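Home | News | Interviews | Reviews | Archive | Contact

Category: Automation & Work

Can a machine do the boring jobs yet? A talk with an engineer at Drimavex

Last updated: Thursday, September 12, 2019

The engineer who received me at Drimavex asked me not to print her name. Her company is small and she prefers that the work is discussed and not the person. I agreed, and we sat down in the room beside the workshop in Steinbach, with the door open, so our talk was often interrupted by the sound of a compressor.

I had come with a simple question. We hear every month that robots will soon fold our shirts and pack our boxes. Is it true? She laughed a little before she answered.

"It depends on what you call soon," she said. "If you ask me whether a robot can weld the same car door all day, this was solved before I was born. If you ask me whether it can take one cable out of a box of cables, then we have to talk longer."

We talked longer. Drimavex has been working since May on what is called kitting in the factories. A worker takes a few parts from several bins, puts them together on a tray, and sends the tray to the person who assembles the product. It needs no special education, and a new employee learns it before lunch. The customer is Nonent, a maker of door locks and small valves, which still does all its kitting by hand.

"People think assembly is difficult and picking is easy," she told me. "For us it is the opposite. In assembly the part is already in a known place. In a bin, the part lies as it fell."

I asked which parts give the most trouble. She did not need time to think. Rigid things, she explained, are mostly a question of finding a good place to hold. A circuit board is flat and round and it does not change its shape, so the gripper has only to come to the edge without touching the components. A solenoid is already worse. It has a heavy metal body, and then it has two wires with a connector, and these go where they like. "You hold the body correctly, you lift, and the plug takes hold of the neighbor. Now you have two."

And a harness which is only wire? "A harness has no body. Where do you hold it? My daughter can do it without looking. My robot looks very carefully and then it does it wrong."

In the workshop the yellow bins stand on both sides of a steel tray, with solenoids and red boards on the left and the wires on the right. A black gripper works from each side.

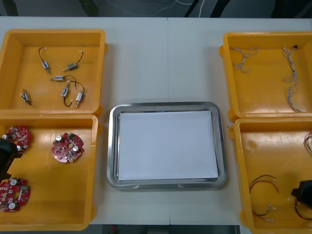 Is it fast enough to earn money?

I wanted to hear numbers, and she was more open about them than I expected. In the latest long test the two arms tried 1,696 picks. Of these, 293 failed, and by failed she means that the gripper came up with nothing, or with more than one part, or that the part fell before it reached the tray. Most of the failures were with wires. A complete tray takes some 11 times longer than by hand.

"I could show you a film where it goes well," she said. "Everybody in our field has such a film. But the customer does not buy the film."

She told me about an earlier supplier, Pralov, whose machine Nonent had tried before. It needed each part in its own plastic holder, and so a person had to stand there and put the parts in the holders. It worked very reliably, she admitted, but the work was only moved to another table.

I asked about the home, because this is what readers always want to know. She was strict here. A kitchen drawer is for her a bin with the worst possible contents, and it is different in every house. She would trust a machine today to vacuum a floor, and perhaps to cut the grass. She would not trust it to empty the dishwasher. "Maybe in 5 years it can do the plates. The cutlery basket, please ask me again later."

What about the people who do the kitting now? She had thought about this question, I believe, because she spoke more slowly. At Nonent it is difficult to find anyone for the night shift, and the robot is planned for this shift first. She did not want to promise me anything for the day shift. "I am an engineer and I do not decide this. But I would be lying if I said that nobody talks about it."

Before I left she went back to the workshop to start the next test, this time with the wires only.

Tags: robots, kitting, factory work, household robots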